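Lolholm Neighbours Help Board
Home > Clothes and laundry > Stains and washing

White cotton T-shirts going yellow and grey, can they be saved?

Posted by Imelda Navarro, 16 Apr 2024
Viewed 3518 times

I have a stack of white cotton T-shirts that I wear for work and they have all gone the same way. The underarms are yellow and a bit stiff, and the rest has turned a dull grey. They are not old. I bought most of them last August and they were bright white then.

I wash them at 40 with a supermarket liquid, usually with pale blues and creams because I never have enough whites for a full load. I have tried thick bleach in the bathroom sink twice. The first time nothing much changed and the second time the underarms looked more yellow than before. We are in the Vonside part of town, so the water is very hard and the kettle furs up within a fortnight.

A few of the shirts have a printed design on the front or back and I would like to keep the print in one piece if possible. Is there a way to get them white again, or should I cut them up for dusters and start over?

3 replies

Philomena Quaye
Member, 191 posts

Stop using the bleach first of all. Chlorine bleach reacts with what is left of sweat and antiperspirant and turns it a darker yellow, so what you saw the second time is normal.

What you want is oxygen bleach, the powder sold as a stain remover for whites. Check the packet for sodium percarbonate. Dissolve it in hot water from the tap, as much as the packet says for a soak, then top up with cooler water until you can put your hand in. Push the shirts under and leave them for six hours or overnight. Never mix it with the thick bleach, and rinse the sink out well if there has been any in there.

Before the soak, deal with the underarms separately. Turn the shirt inside out, wet the patch, rub in a little washing-up liquid and work it with an old toothbrush. The stiffness is mostly a build-up from the deodorant and the powder won't shift it by itself. Rinse until it stops feeling waxy. It may need doing twice.
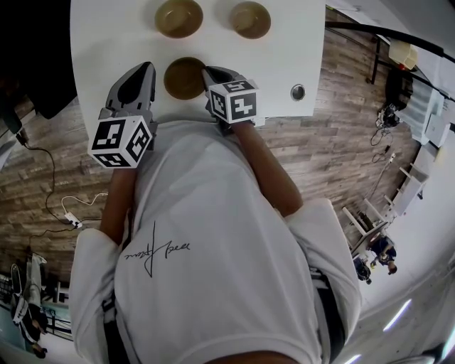 After that, wash them on their own at 60 if the care label allows it, with a biological powder. Liquids don't contain any bleach and powders for whites generally do, which makes a difference over a few months. In hard water you also need to use the hard water dose on the box. Most people use the medium one and the dirt settles back on the cloth, and that is where the grey comes from.

For the printed ones, keep to 40 and keep the soak down to an hour. Wash them inside out and don't iron over the print. If the print already has cracks in it, I would skip the soak and only treat the underarms.

Don't tumble dry anything until you are happy with the colour. Heat sets whatever is left. Dry them outside if you can, as sun does bring cotton up a bit.

You will probably get the grey out. The yellow depends on how long it has been there.

11 people found this helpful

Crisanto Malabanan
Member

white vinegar in the softener drawer. been doing it years and mine are fine. also they sell packs of plain ones on Khumalo Street market for next to nothing so I wouldn't spend too long on it

Oi-ling Au
Member, 50 posts

Agree with Philomena on most of it. Two things to add.

Wash whites with whites only. Pale blue and cream still give off a bit of dye, and it adds up. If you can't fill the machine, save them for two weeks, or put your towels and pillowcases in with them.

Also clean the machine. Run it empty on the hottest setting with a machine cleaner, and pull out the drawer and scrub behind it. If you use fabric softener, leave it off for the T-shirts. It coats the cotton and holds the dirt in.

I would not use vinegar in every wash, by the way. The handbook for mine warns that it can affect the rubber seals.

Imelda Navarro

Thank you all. I looked at the bottle and I have been using the soft water dose the whole time. I'll get some of the powder from the shop on Kuvside Road and start with the two worst ones. The printed ones can wait until I see how those come out.

Report this thread | Back to Stains and washing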